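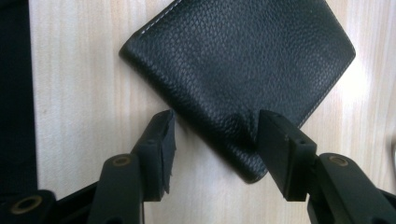 **Lulley Hand Gripper, club set**

Updated 3/22/21

The Lulley is a two-finger gripper that a student holds in the hand. You squeeze, the fingers close, and the cable carries the recording to the club laptop. We build it at Zerncombe for school robotics clubs and after-school classes, and it is the piece of gear we most like showing to new groups, as a student can be picking things up with it a minute after taking it out of the case!

It was first made for the Histcombe Robotics Club. They wanted to teach an arm to tidy a table, and had one arm and a long line of students waiting to drive it. With hand grippers the students can do the tidying themselves, look at how they did it, and argue about the best way to pick up a flat thing (there is always an argument about flat things). The arm gets its turn later in the term.

## What comes in the club set

- 2 hand grippers, one for each hand
- 2 cables, 8 feet each
- 1 pack of spare finger pads with screws
- 1 hex key, 1 small screwdriver
- Printed task cards from the Enache course book
- Carry case with foam

The laptop and the table are yours. Any plain table works, but a light top makes it easier to see the finger tips in the recordings.

## Specifications

| Item | Value |
|---|---|
| Fingers | Two, on pivot linkages |
| Widest opening | 100 mm |
| Pads | Rubber, replaceable |
| Handle | Fits left or right hand |
| Connection | Cable to laptop |
| Task cards | 35 |

## Using it with a class

The Enache cards start with easy things like a sponge or a block and go up to things that bend or slide. Wallets and folded cloth are in the middle of the pack, and they are great fun to teach with. The students find out that a straight squeeze from above often isn't the way. Try pressing one finger against a corner first, then bring the other finger in. Have them talk while they do it, and put a second student on notes.

Two-hand tasks come last. One hand steadies, the other one moves. Give each pair a full turn before changing over, and keep the cables running back toward the student so they stay off the work area. Watches and loose sleeves are best taken care of before the start. 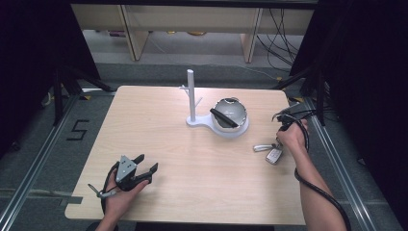

*One device in each hand, with the stand and metal bowl on the far half of the table.*

For a club night we suggest three roles: one student on the grippers, one on the laptop, one setting the table. The table setter has more to do than people expect, because every round should begin a little differently. Move the bowl, turn the stand, swap sides. At Histcombe the table setter also picks the next card, and that has become the most wanted job of the evening.

A good target for a new group is 75 clean recordings by the end of November. That is enough to have something worth looking through together, and it leaves room for the rounds where somebody drops everything and laughs. Keep a few of those too - they are good for talking about what went wrong.

## Pads and upkeep

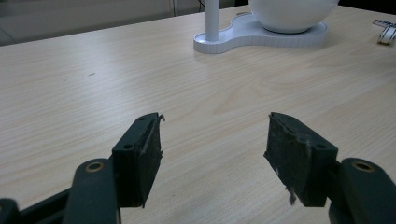 Finger pads are the part of the Lulley that wears, and a club that meets often will go through them. Look at them before each session with the fingers open. A pad with a peeling upper corner, like the one on the left finger, is ready to be changed, and the gray scuffing and little white flecks on the right one should be cleaned off with a damp cloth before you decide about it. Check the tips on both sides, even if only one feels off in the hand.

To change a pad:

1. Unplug the cable.
2. Undo the screws on the outer side of the finger block.
3. Peel off the old pad and wipe the block.
4. Press the new pad on flat, starting at the tip.
5. Put the screws back, finger tight and then a quarter turn.

Open and close the fingers by hand a few times afterward. They should meet evenly along the pads. If one side drags, loosen the screws on that side and seat the pad again. Oil is not needed at the pivots and it picks up dust.

## Ordering

The club set is sold to schools, clubs and libraries. Single grippers and spare pads can be ordered on their own. Dorin Căpraru handles club orders at Zerncombe and is glad to answer questions on table setup, task cards, or fitting the grippers into a competition season. Please tell us the age of your group and how many evenings you meet, and we will suggest which cards to start on.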